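Ticket 1059
Betreff: Kariertes Tuch lässt sich nach dem Waschen nicht mehr gerade falten
Produkt: Tuch Sutow, weiß mit grauem Karo
Erstellt von: Triin Tamošiūnaitė
Bearbeitung: Līga Lill, Kundendienst Fosteo
Status: gelöst, mit einer offenen Frage

Triin Tamošiūnaitė, 9:12 Uhr

Guten Tag,

ich schreibe wegen der Tücher Sutow in Weiß mit dem grauen Karo. Wir haben sie im Juni bei Ihnen bestellt und waren am Anfang sehr zufrieden. Der Stoff ist angenehm und das Muster ist eine gute Hilfe beim Falten, weil man an den Linien sieht, ob die Kante gerade liegt.

Seit der letzten Wäsche haben wir aber ein Problem. Wenn ich ein Tuch in der Mitte falte und die Ecken genau aufeinander lege, entsteht in der Mitte eine schräge Falte. Ich kann sie mit der Hand glatt streichen, aber dann liegen die Ecken nicht mehr übereinander. Lege ich die Ecken wieder richtig, kommt die Falte zurück. Ich habe zuerst gedacht, dass ich ungeduldig war, und habe es am nächsten Morgen noch einmal versucht. Das Ergebnis war gleich.

Folgendes habe ich schon gemacht:

Tuch um eine Vierteldrehung gedreht und in die andere Richtung gefaltet: die Falte ist kleiner, aber sie ist da.
Tuch gebügelt, ohne Dampf: keine Änderung.
Ein noch nicht gewaschenes Tuch aus derselben Lieferung gefaltet: kein Problem, Ecken und Linien passen.

Deshalb vermute ich, dass es vom Waschen kommt. Können Sie mir bitte sagen, ob das normal ist und ob man es rückgängig machen kann?

Mit freundlichen Grüßen
Triin Tamošiūnaitė

Līga Lill, 10:40 Uhr

Guten Tag Frau Tamošiūnaitė,

vielen Dank für die genaue Beschreibung. Damit ich es einordnen kann, brauche ich noch ein paar Angaben:

Mit welchem Programm wurde gewaschen, und wie hoch war die Schleuderzahl?
Wie wurde getrocknet?
Auf welcher Unterlage falten Sie?
Sind die beiden Diagonalen des Tuches gleich lang? Bitte flach hinlegen und nicht ziehen beim Messen.

Freundliche Grüße
Līga Lill

Triin Tamošiūnaitė, 13:25 Uhr

Guten Tag Frau Lill,

danke für die schnelle Antwort. Ich gehe Ihre Fragen der Reihe nach durch.

Waschen: Das hat mein Kollege Deividas Sakalauskas gemacht. Er sagt, normales Programm für Buntwäsche, zusammen mit Handtüchern, und geschleudert mit der höchsten Stufe. Auf dem Etikett steht zur Schleuderzahl nichts, ich habe extra nachgesehen. Es steht dort nur 100 % Baumwolle und das Symbol für die Temperatur, und die Temperatur haben wir eingehalten.

Trocknen: über der Tür, also mit einer Kante nach oben, und das Tuch hängt an beiden Seiten hinunter. Ich muss zugeben, dass es dort nicht sehr gerade hing. Einen Wäscheständer haben wir erst jetzt bestellt.

Unterlage: ein Tisch, der mit grauem Stoff bezogen ist. Der graue Stoff liegt nur auf und ist nicht befestigt. Dahinter und daneben stehen Schreibtische aus Holz, dort falte ich normalerweise nicht, weil immer etwas im Weg steht.
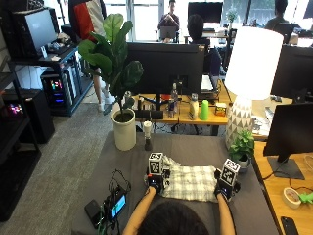 Kariertes Tuch auf dem grauen Tisch

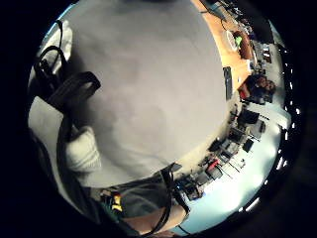

Messen: Die Diagonalen sind nicht gleich lang. Ich habe das Tuch hingelegt, nur leicht mit der flachen Hand gestrichen und dann mit einem weichen Maßband gemessen. Der Unterschied beträgt 21 mm. Bei dem ungewaschenen Tuch sind beide Diagonalen gleich, jedenfalls so genau, wie ich es mit dem Maßband sehen kann.

Beim Messen ist mir noch etwas aufgefallen, und ich weiß nicht, ob es wichtig ist. Wenn ich das Tuch an einer Ecke anhebe und zur Mitte führe, bewegt sich der graue Stoff darunter manchmal mit. Nicht viel, aber wenn ich danach loslasse, liegt die untere Lage vom Tuch auch nicht mehr ganz dort, wo sie vorher war. Vielleicht haben wir also zwei Probleme und nicht eines.

Mit freundlichen Grüßen
Triin Tamošiūnaitė

Līga Lill, 15:05 Uhr

Guten Tag Frau Tamošiūnaitė,

das ist sehr hilfreich, und ja, ich glaube auch an zwei Ursachen.

Zum Tuch: Durch das starke Schleudern und das schiefe Hängen hat sich das Gewebe verzogen. Die Fäden laufen dann nicht mehr rechtwinklig zueinander, und beim Falten schiebt sich der überschüssige Stoff als schräge Falte in die Mitte. Das ist kein Schaden und kann meistens korrigiert werden:

Tuch noch einmal mit klarem Wasser nass machen, gut durchfeuchten.
Zu zweit an den beiden Ecken der kürzeren Diagonale fassen und langsam ziehen, nicht ruckartig. Loslassen, wiederholen.
Flach hinlegen und die Karolinien mit einer geraden Kante vergleichen, zum Beispiel mit der Tischkante.
Liegend trocknen lassen.
Noch leicht feucht bügeln, immer entlang der Linien und nie schräg.

Zur Unterlage: Stoff auf Stoff haftet, darum wird die untere Lage mitgenommen. Bitte befestigen Sie die graue Abdeckung an den Kanten oder falten Sie zum Vergleich ein Mal auf glattem Holz.

Freundliche Grüße
Līga Lill

Triin Tamošiūnaitė, 16:50 Uhr

Guten Tag Frau Lill,

den zweiten Punkt habe ich sofort versucht, weil er schneller geht. Ich habe auf einem Schreibtisch ein Stück freigeräumt und das ungewaschene Tuch und das gewaschene Tuch dort gefaltet. Auf dem Holz bleibt die untere Lage liegen, das ist wirklich ein Unterschied. Dafür rutscht auf dem Holz das ganze Tuch, wenn ich an der Kante zu stark ziehe. Mit dem verzogenen Tuch bekomme ich die schräge Falte auch auf dem Holz.

Danach haben wir den grauen Stoff an der Unterseite von der Tischplatte mit Klebeband befestigt, an allen Seiten und ziemlich straff. Raimonds hat gehalten und ich habe geklebt. Jetzt wandert er nicht mehr, und das Falten ist dort angenehmer als auf dem Holz.

Die nasse Methode machen wir morgen, heute bleibt keine Zeit zum Trocknen.

Mit freundlichen Grüßen
Triin Tamošiūnaitė

Triin Tamošiūnaitė, nächster Tag, 14:30 Uhr

Guten Tag Frau Lill,

hier ist das Ergebnis von zwei Tüchern.

Erstes Tuch: nass gemacht, ausgedrückt (nicht gewrungen), zu zweit gezogen, liegend getrocknet, gebügelt. Die Differenz der Diagonalen war danach so klein, dass ich sie nicht sicher ablesen kann. Beim Falten treffen sich die Ecken und die Mitte bleibt glatt. Ich bin sehr erleichtert.

Zweites Tuch: gleiche Methode, aber hier haben wir zuerst an der falschen Diagonale gezogen. Das war mein Fehler, ich hatte das Tuch umgedreht und nicht neu gemessen. Danach war es schlimmer als vorher. Wir haben es wieder nass gemacht und in die andere Richtung gezogen. Jetzt ist noch ein Unterschied von 14 mm geblieben. Man sieht beim Falten eine kleine Welle neben der Mittellinie, und an einer Kante steht der Saum etwas vor.

Ein Vorschlag für Ihre Anleitung: Man sollte die kürzere Diagonale mit einer Wäscheklammer an beiden Ecken markieren, bevor das Tuch nass wird. Nass sieht man den Unterschied mit dem Auge fast nicht, weil der Stoff überall am Tisch klebt.

Noch eine Frage: Darf man das zweite Tuch noch ein drittes Mal nass machen, oder leidet dann der Saum?

Mit freundlichen Grüßen
Triin Tamošiūnaitė

Līga Lill, 15:45 Uhr

Guten Tag Frau Tamošiūnaitė,

die Idee mit den Wäscheklammern gefällt mir, ich gebe sie an meinen Kollegen Aigars Avotiņš weiter, der unsere Pflegehinweise schreibt.

Das zweite Tuch dürfen Sie gerne noch einmal nass machen, der Stoff verträgt das. Beim Saum bin ich vorsichtiger. Wenn er vorsteht, kann es sein, dass der Nähfaden stärker eingelaufen ist als das Gewebe, und dann hilft Ziehen nicht. Bügeln Sie den Saum bitte von der Rückseite mit Dampf und schauen Sie, ob er sich legt. Wenn nicht, tauschen wir das Tuch um.

Für die nächste Wäsche: niedrige Schleuderstufe, nicht zusammen mit schweren Handtüchern, und gleich nach dem Ende herausnehmen.

Freundliche Grüße
Līga Lill

Triin Tamošiūnaitė, zwei Tage später, 11:10 Uhr

Guten Tag Frau Lill,

der Saum hat sich mit Dampf zum größten Teil gelegt. An einer Ecke bleibt ein kleiner Bogen, aber wenn diese Ecke beim Falten innen liegt, stört er nicht. Einen Umtausch brauche ich dafür nicht.

Die restlichen Tücher haben wir mit der niedrigen Stufe gewaschen und auf dem neuen Wäscheständer getrocknet, jedes mit der Kante parallel zu den Stangen. Ich habe danach alle gemessen. Bei keinem ist ein Unterschied, den ich beim Falten bemerke. Deividas hat einen Zettel an die Waschmaschine geklebt, damit die Schleuderstufe nicht wieder vergessen wird.

Für unsere Notizen habe ich auch aufgeschrieben, wie wir jetzt falten. Vielleicht ist es für andere Kunden nützlich:

Das Tuch mit einer Karolinie parallel zur Tischkante hinlegen und von der Mitte nach außen glatt streichen.
Die hinteren Ecken anheben und nach vorne bringen, dabei den Stoff zwischen den Händen ein wenig spannen.
Erst die Ecken ablegen, danach die Kante dazwischen, und zum Schluss den Bruch mit der Handkante festdrücken.
Für die zweite Faltung das Tuch drehen und nicht selbst um den Tisch gehen.

Offen ist für mich nur noch die Frage mit dem Etikett. Wenn dort ein Hinweis zum Schleudern stehen würde, hätten wir es von Anfang an richtig gemacht. Ist das geplant?

Mit freundlichen Grüßen
Triin Tamošiūnaitė

Līga Lill, 12:20 Uhr

Guten Tag Frau Tamošiūnaitė,

das freut mich sehr. Die Sache mit dem Etikett liegt bei Herrn Avotiņš. Er möchte den Hinweis zuerst auf die Produktseite setzen, für das eingenähte Etikett muss er noch mit der Näherei Navickas sprechen. Einen Termin kann ich Ihnen noch nicht nennen. Ich setze das Ticket auf gelöst und trage das Etikett als offene Frage ein, Sie bekommen dann automatisch eine Nachricht.

Freundliche Grüße
Līga Lill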